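Cookies help us bring you new fiction. Accept / Manage
2 comments · 163 shares

The Cima's wrist had been pulling left since August, and Kosska's manual offered a chapter called Confidence. Sevim Altıntaş skipped it, tightened the cable clamp, and sent the gripper down by the bottle with the green label.

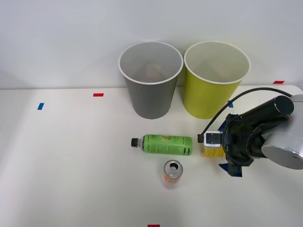
"How often does the wrist want zeroing?"

"Every 400 cycles, and after anyone from Ploveo has touched it."

Ploveo had touched it at 55 cycles. Sevim found their initials in the log beside the word "improved". She put the offset back, ran the blue fingers open and shut, and asked for the yellow bottle.

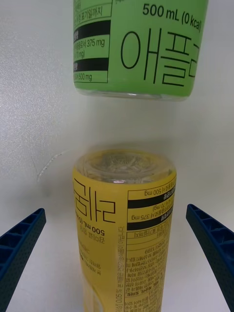 Siqueira Quarterly, no. 55, p. 2

The arm considered this for a while. So did Sevim, who had a sandwich. Then she turned the speed down to a crawl, wrote "improved" under the other one, and pressed start.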